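Equipment > Planning and Budgets > Interviews

News Features Interviews Buyer Notes Archive Contact

Simulate first, sign later: budgeting for a kitchen arm at Skendico

26 Mar 2022
By the Equipment Desk

Krishnamoorthy Unnithan keeps his purchase plan in a spreadsheet with 17 rows. Four of them are hardware. The others cover mounting, power, guarding, spare gripper parts, training hours, software seats and what he labels "rework," a line he increased twice before the plan was approved.

Unnithan plans equipment for Skendico, which fits out test kitchens and small food preparation rooms. The company intends to buy its first arm for putting away dishes and handling items in overhead cabinets. The project is called Cuesta. No order has been placed, and he does not expect to place one before May.

"The arm is the easy number," he said. "You ask for a quote and you get a quote. The difficult numbers are the ones that depend on the room. Where does the base go? What does it do to the cabinets? Do you have to move the stove? Those were blank cells for a long time."

He filled them by running the job in simulation. Skendico modeled a kitchen with a stove, a run of counter, drawers below and cabinets above, then ran candidate arms through the same set of tasks. The simulation budget was 20 percent of the first-year total, a share he had to defend to his own management. 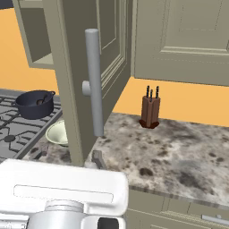 "They asked me what we would own at the end of it," he said. "I said we would own a base position and a reach requirement. If you have those two, you can write a purchase specification. Without them you are buying from the brochure."

Two suppliers remain on the list, Ruslow and Zostora. Unnithan would not give their prices, but he described how he compares them. Each quote is broken into the same rows, and anything a supplier bundles is split back out. Ruslow includes installation and one year of service. Zostora charges for both, with a lower price for the arm itself. Over a three-year period, he said, the gap between them is small enough that it should not decide the matter.

What may decide it is reach. A cabinet that opens above a counter imposes two conditions on an arm mounted nearby. The wrist has to get up to the shelf, and the elbow has to stay out of the way of whatever is on the counter while it does so. Brochures state maximum reach as a single radius, measured with the arm extended. Unnithan regards that figure as close to useless for his purpose.

"At full extension you have no choice about the approach," he said. "I want to arrive at the shelf with some bend left in the arm. So I wrote the requirement as a set of poses, 13 of them, and the supplier has to show me all 13 from one base position."

Doors were a separate cost question. A hinged door takes up space when it is open, and the arm has to plan around it. It also has a handle, which has to be gripped at a workable angle. Skendico priced three options: keep the hinged doors, replace them with sliding panels, or leave the working cabinet open. The open cabinet is the cheapest of the three and the least popular with the kitchen staff, who expect dust. 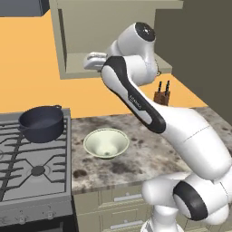 Base placement took the most time of any item in the study. A floor mount needs an anchor plate and a check of the slab. A rail would allow the arm to serve the whole counter, but the rail costs more than everything else in the mounting row combined. Unnithan settled on a fixed position in front of the counter, to the right of the stove, so that the arm arches up over the granite to get its gripper to the cabinet opening. The bowl stays in the middle of the counter beneath that work, and the clearance over it goes into the specification as a separate value. A fixed base also blocks some access to the drawers, and he has accepted that loss in the plan.

He is cautious about how far the simulated results can be carried. Contact is the weak point, in his view. Geometry transfers well if the room is measured properly, while friction and the behavior of a bowl rim between two fingers do not. The acceptance test therefore calls for 100 consecutive cycles in the actual room, with the final payment held until they are complete.

"I will trust the model on whether the arm fits," he said. "I will not trust it on whether the bowl slips. Those are separate rows."

Asked what he would change, Unnithan named the order of the work. He collected quotes first and ran the simulation second, and both suppliers had to requote once the base position was fixed. The revised quotes took longer to arrive than the originals. He has added a row for that as well, with hours in it and no money yet.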